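Pulwood opens registration for July small-kitchen course

Four-session program covers storage, drying space and the daily reset in kitchens with a single L-shaped counter

Pulwood, the home organizing service, has opened registration for a July course on keeping a small kitchen in working order. The course has 16 places and runs over four evening sessions, each starting at 6:30 p.m. in the Pulwood practice kitchen.

The course is meant for people who cook most days and have one counter, one sink and two burners to do it with. Participants work in the room itself and go home after each session with a short list of jobs to try before the next one.

"Most of the people who call us think they need more cabinets," said Jacobus Shabalala, who leads the course. "Usually they need to decide where eight or ten things live. The chopsticks, the lids, the dish soap, the towels. Once those have a place, the counter stays clear for cooking."

The first session deals with the wall. Participants look at what can hang and what should go in a drawer, and how far a rack should be from the stove. Hooks for towels are covered the same evening, including how much room two towels need if both are going to dry overnight.

The second session is on the sink corner and the cooktop. It covers where to put pots between washing and the next meal, and whether a wok or frying pan can stay on the burner with its lid on. Shabalala allows it in kitchens with only one or two deep cabinets - but asks that the pan be clean and the gas off.

Small items take up the third session. Chopsticks, skewers, straws and other long thin things are sorted by length and use, then stood upright in holders or laid flat in a tray. Participants may bring their own from home, up to one shoebox full.

The last session is a timed reset. Each pair has 15 minutes to return the kitchen and the low table to their starting state after a meal has been cooked and served.

Pulwood ran a shorter version of the course last winter under the name Hotimum. That version had two sessions and no cooking. The longer format was drawn up after participants asked for more time at the stove, and the Hotimum name is no longer in use.

The fee is $200 per person, or $400 for two people from the same household with a follow-up home visit included. Holders and trays used in the third session are supplied by Priltik and may be kept. Aprons are provided. Registration is open at the Pulwood front desk and by phone until all places are taken.
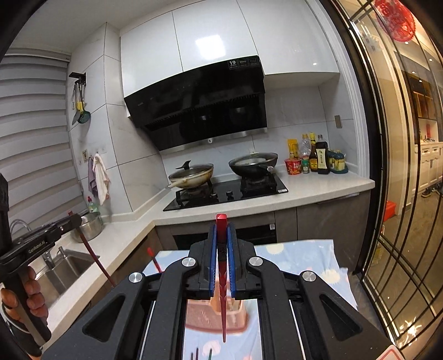 Thirumalai Achari: I took the winter one and the towel hooks were the part that stuck with me. Will people who did the two sessions have to pay the full fee, or can we sign up for just the stove evening and the timed reset?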